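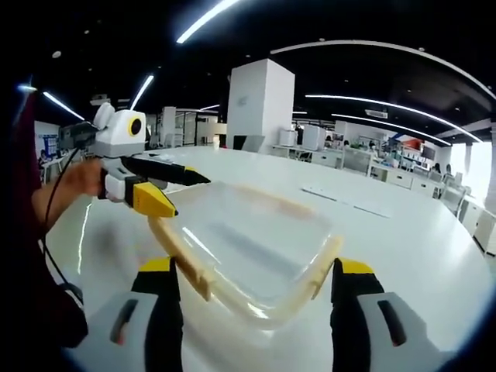
**Filed under: Desk Life / Containers**

15/01/2026

The clear box is still on the white table. I mention it because I had privately decided, back in November, that it would be gone by the new year, and I like to keep a record of the things I decide privately.

It's a good box, as far as boxes go. Rectangular, see-through, with a beige rim that makes it look as if it once had ambitions in the kitchen. You can look straight through it at the tabletop, which is a strange thing to want from a container, but I've caught myself doing it on long calls. The table shines enough that the ceiling light lies down in it. Between the shine and the plastic there's a lot of looking at things that are mostly other things.

Anyway. Today was supposed to be the day I dealt with the storage problem. The storage problem goes like this: when we moved up from Valtamdale we were told the new floor would come with cabinets. The new floor came with a pillar. It's a tall square white one and it holds up, I assume, the building, so I can't resent it as much as I'd like. But you can't put a stapler in it. There's a gray mark on it near the top that I've been meaning to ask about, and I now know I'll never ask about it, because the window for asking closed after the first week and we're well past that.

So we have the table. It's a very large table. Large tables are sold to you as places to work, and what they are is shelves that lie down. Everything that used to live in a drawer in Valtamdale has had a turn on it. I cleared it before lunch, properly, with the spray, and felt like a person in a brochure. Then I went to make tea, and when I came back I set down the mug, the tea towel, my scarf, the Flarside catalog and an orange. That's how it happens. I was gone for 8 minutes.

The Flarside catalog was the afternoon's entertainment. They do a line of office organizers called Yang (there's no Yin, I checked the index) and the Yang comes in a set of 9, nested, each with its own lid. I have nothing against lids. I have lived with lids. But I know what happens to a set of 9 in this office. By spring we'd have a stack of lids and three boxes, none of them on speaking terms, and the rest would be at people's homes with soup in them. I folded down the corner of the page all the same.

The clear box, for the record, has never had a lid in my time. It may have had one once. I looked in the bottom of the supply closet and found a lid that was very nearly the right size, the way a hotel key card is very nearly the right key. I tried it for longer than I'd care to say. It went on at one corner and then at the opposite corner, and then at neither, and I put it back in the closet for the next fool.

Things the box has been asked to hold since we moved in, from memory:

- tea bags, until somebody objected to the paprika smell (the paprika was from before the tea bags)
- the spare keys to the Staltthorpe place, which then couldn't be found, in a transparent box, for two days
- 100 binder clips, bought by me, in a mood
- clementines
- a card asking people not to put clementines in it

I'd like it to be a pen box. I think it would make a fine pen box. I said so out loud this afternoon and got the sort of nod you give a child who wants to be a train.

There was also the matter of the two white strips at the far end of the table, lying at a slant. Paper, I think. I'd walked past them twice without getting any closer than that. I have a rule that if you touch a scrap you own the scrap, and I already own the binder clips. I left them.

Phoned Staltthorpe about the old shelving. They have shelving and don't want it, and we want shelving and don't have it, and you'd think two parties in that position could get somewhere. The delivery charge is 1135. I asked whether that was with the shelves or instead of them. She was very nice about it. She's sending a form.

Home late, rain, no umbrella (the umbrella is in Staltthorpe, with the shelves). Made eggs. Opened the drawer by the stove to get the spatula and it jammed on the ladle, as it does every night, and I stood there with my arm in it up to the wrist thinking hard thoughts about people who can't keep a tabletop clear.

Tomorrow: ring about the form. Buy a tea towel that belongs at work, so this one can come home. Pens into the box before anybody else is in, and say nothing.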